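Workshop Tips: When a Tabletop Robot Arm Presses Too Hard 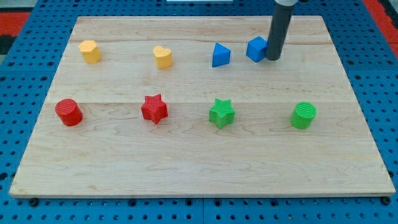
A fault reported to the Lalura workshop desk in July concerned an arm that continued to travel downward after reaching its work surface. The tip left a groove in the wood, and the joint motor overheated before the operator cut the power. No injury occurred. The following advice applies to small arms used at home or in a shared workshop.

Switch off at the wall before touching a stalled arm. The software stop holds the motors under load, and a trapped block may spring out when the load is released.

Bolt the work board to the table and check the bolts before each session. In the July case, the board had been lifted for cleaning and refitted slightly high on one side. The stored height was no longer correct.

Set the surface height again whenever the board is moved. Lower the arm at its slowest speed onto a sheet of paper, and stop when the paper drags. Raise the tip slightly and save that position.

Keep pushing speed at or below 50 millimeters per second. Blocks with points, such as stars and triangles, may turn and wedge against a neighbor. Leave a finger's width between pieces.

Shallow grooves in a wooden board may be sanded with 600 grit paper, working along the grain. Wipe away all dust before the arm is used again. A deep groove will catch the tip, and the board should be turned over or replaced.

Owners of the Niresum controller should note that fault code 101 indicates excess load. Do not clear the code until the arm has been moved away from the surface by hand, with the power off.

Page reviewed 2026-01-08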